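**Can a two-arm setup clear a table after a meal yet?**

*Posted by testitau_bench, 7/16/24*

We are looking at table clearing as a chore for a pair of fixed arms with parallel grippers. The load is a takeaway meal: a bowl, a paper cup, a wrapper, a blister tray and a pile of crayfish shells, all to go into a lined bag at the right of the table.

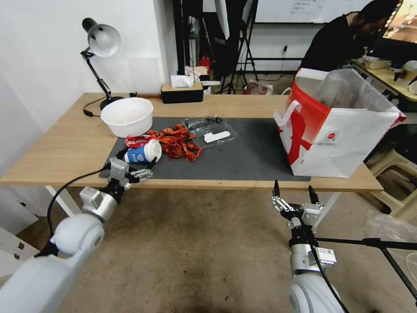
The rigid items seem manageable. The shells do not - they tangle, and a two-finger grip takes either one or a clump. Budget is 4,000 for any extra tooling. Is this realistic, or should we stick to cups and bowls?

**Visitz**

Partly realistic. Cups and bowls are fine if you grip the rim. For the shells, don't pick. Push them on to a scoop held by the second arm and tip the lot. We ran 896 trials on mixed food waste in March and scooping needed 3 passes for a full pile.

The bag is the harder half. A soft liner moves when touched, so a drop point taught once will drift. Clip the liner over the rim and release above the opening.
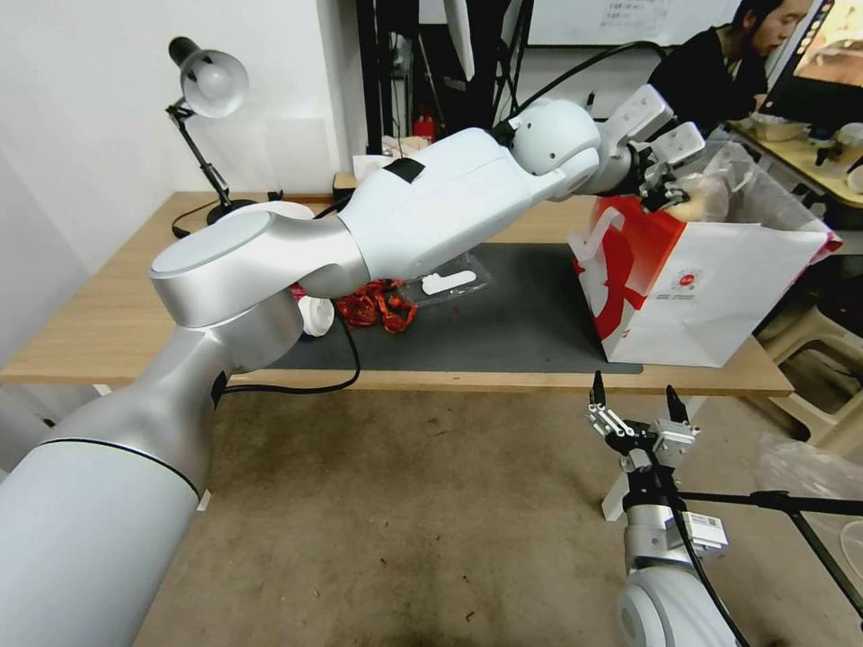

*Gripper pressed into the liner at the mouth of the bag.*

Log each release height. More than 400 releases gave us a usable spread.

**angelovski_auto**

Just use a bin. Paper bags fall over.

**clinatville_shop**

Agree on the scoop. Also check the cable loop under the left arm before you extend the reach - ours snagged on the table edge twice. Wrappers are still done by hand here.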